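Cleaning the grille on top of a tall air purifier?
Posted by flukley67, Oct 28, 2018

I finally got serious about tidying our workroom, and I love how it's coming along! One thing has me stuck, though.

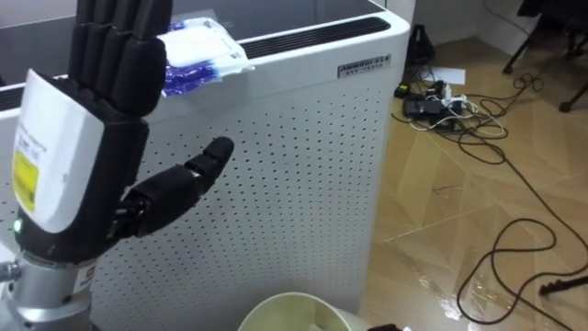
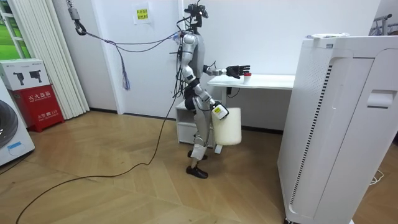 My big puzzle is dust. Our white purifier has a front full of small round holes, plus a black slotted grille on top, and stuff always ends up parked up there - like that blue and white package. What do you clean the slots with?

Greco_14
Soft brush on the vacuum, unplugged first! Do the slots, then the holes. Mine looked great in 6 minutes. And keep the top clear - it needs to breathe.

kisier200
damp cloth works fine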